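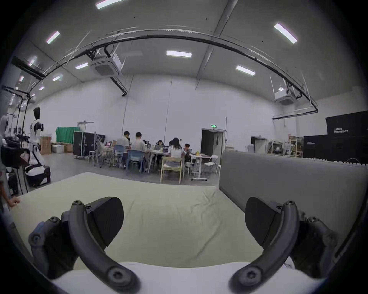

You'll be bored by the second hour, the voice on the phone had warned me when I booked, because teaching a robot is mostly doing the same thing again slightly better. I put this down to modesty and took the tram out to Solell anyway.

**Solell open day, Aug 22, 2024**

The invitation promised "a morning inside robot learning." Inside robot learning there is a gray concrete floor, a good deal of cable and a long white table where people look at laptops. I have worked in offices with less going on, and also in offices with exactly this going on, minus the humanoid.

Visitors got a badge, a bottle of water and a choice of two stations. Station one was teaching by hand. You hold a gripper, squeeze to close the fingers, and do the job yourself while the thing records how you moved. The job was folding a dish towel on a padded mat. I have folded towels for most of my adult life without complaints. With two curved black fingers in place of my own, I produced something closer to a dropped handkerchief.

The instructor was kind about it. Bad tries get marked as bad and left out of the training set, so mine would do no lasting harm. She asked me to slow down at the corner, to approach it from the same side each time, and to stop talking to it. My 13th attempt was kept. I asked whether there was a certificate – there wasn't.

The tally for the towel task stood at 2462 when I arrived, written on a sheet of paper taped to the sign-in desk. Apparently the plan is to keep going until the robot can cope with a towel it hasn't met before. A man from Overgaard, there to see whether any of this could pack his shipping boxes, asked how many towels that would take. The answer was "more," followed by a discussion of lighting that I didn't follow.

Station two was remote control, using a setup called Drollano. You stand a few steps from the robot, hold a controller in each hand, and its arms do what yours do, a fraction later. The delay was given as 200 milliseconds. That sounds like nothing until you try to put a cup on a saucer with it. I overshot, corrected, overcorrected, and spent some time politely bowing at the crockery. The Overgaard man got it first time and was insufferable through the coffee break.

I asked which method they liked better. By hand is faster and you can take the gripper to somebody's kitchen; by remote, the recording already fits the body that has to do the work later. They use both and argue about it at lunch. The argument was still going when the sandwiches ran out.

The last half hour was a talk on Plodoneo, the software that sorts the recordings. It had slides. I learned that a person trims the start and end of every recording, so that the robot doesn't learn to stand about scratching its nose first.

**If you go:** wear short or tight sleeves, as loose cuffs get in the fingers. The coffee is by the sign-in desk and is better than the sandwiches. Book station two early, and try to go before anyone from Overgaard.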